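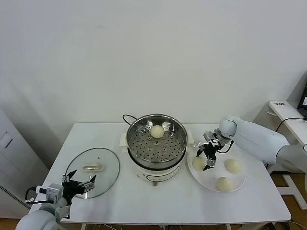

Notebook, Stadomus outreach room
12th December

Naloxone kit check and training notes

Went through the kit cupboard with Melahat before the afternoon group. 80 nasal kits on the sheet, 80 on the shelf. 18 of those expire at the end of January, so they are now in the front bin with a strip of orange tape on each box. Use the orange ones first for demos and for walk-ins who say they expect to need a replacement soon. Do not mail orange ones to Vorkthorpe, the post takes too long this time of year.

Temperature log for the cupboard has a gap in it, three days with no entry. Hacer thinks the pen ran out and people meant to come back to it. I put in a new pen on a string. Readings either side of the gap are fine, so I am leaving the stock in use, but I wrote the gap up on the inside of the door.

Fentanyl strips

Tried the new dilution card from Yazıcı against our old one. The old card has people dissolve the whole residue in the bag, the new one gives a water amount for each drug and a bigger one for meth, where too little water can throw a false positive. New one is clearer, but the print is small. Kauko could not read it without his glasses and neither could I from arm's length. Asked Ferhat to reset it on a full sheet, folded once. Keep the line about a negative strip not meaning the supply is safe, and move it to the top. On the Yazıcı card it is on the back.

Also wants adding: strips do not pick up xylazine. Two people asked last week and got different answers from us.

Training run-through

Timed the overdose response talk at Stusel. It is too long. The history section can go. People perked up when we got to the practice dummy and drifted before it. New order:

Check for response, shout, rub the breastbone
Call 911
First spray
Rescue breaths, one every five seconds
Second spray if no change after two to three minutes
Recovery position, stay with them

Soledad wants breaths before the spray if the person is blue and the kit is across the room. I agree, and we should say it out loud instead of leaving it to questions. She will write that bit.

Someone asked again whether naloxone works on inhalants or on benzos. It does not. Give it anyway if you are unsure what was taken, it will not hurt them, and keep up the breathing. Put that on the handout in those words.

Feedback forms: 70 back out of 99 handed out since the fall. Most common comment is that the spray demo went by too fast. Second is parking.

To do

Reorder face shields, almost out
Sharps pickup, call again, they have the old gate code
Ferhat: strip sheet, draft to me
Soledad: breaths paragraph
Replace the dummy's left lung bag, it hisses
Ask Vorkthorpe if they want the January session in the morning or the evening. Their last message said both

Melahat has the cupboard key until I am back.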